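Lap times, drift, and a short track season

October 2022

The short track season has begun and I have been going back through last winter's training logs. Most of them are mine. The rest belong to Preben Kirkegaard, who skates in the same masters group at the Arnard rink and writes down more than I do.

The question was whether blade rocker affects how far a skater drifts wide at the apex. I skated on two setups: the Piras blades at the radius they came with, and the same blades reground flatter by the shop in Grullar. Bend and boot position were left alone.

Each test was a set of flying laps at a fixed effort, with the same warmup. I kept 485 laps after throwing out falls, traffic and anything skated on soft ice. Drift was measured from the apex block to the outside edge of the left blade mark, with a tape, after the set. It is slow work and the marks get hard to read once other people have skated over them.

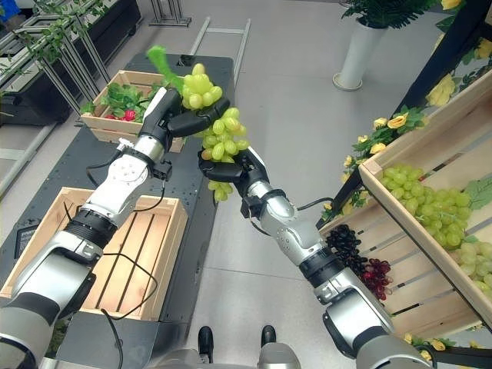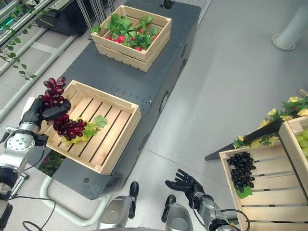
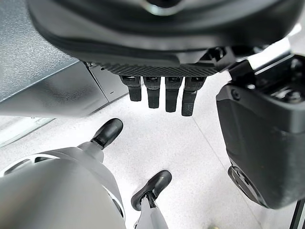
What the logs show

The flatter rocker held a tighter line on fresh ice. Late in a session the difference shrank and then went away. Lap times did not change enough for me to claim anything. My legs were more tired on the flat setup, mostly the right one, and I had to start the crossover earlier to get the same entry.

Preben got the opposite result on drift. He is heavier, sits lower and uses Drustonetti boots with a stiffer cuff, so his numbers and mine should not be put in one table. I did that at first and had to redo the charts.

Food and sleep were logged too, but with too many gaps to be of use.

Changes for this season

I will stay on the flat grind until December, then switch back and repeat the whole thing. Ice temperature gets written down before every set this time. Last year I took it from the rink display, and the display reads one spot near the boards.

Sharpening will be at fixed intervals of 70 laps during test weeks. Preben thinks that is too often. We will see what the edges look like under the loupe.

The raw log is a plain spreadsheet, one row per lap. Email me if you want a copy.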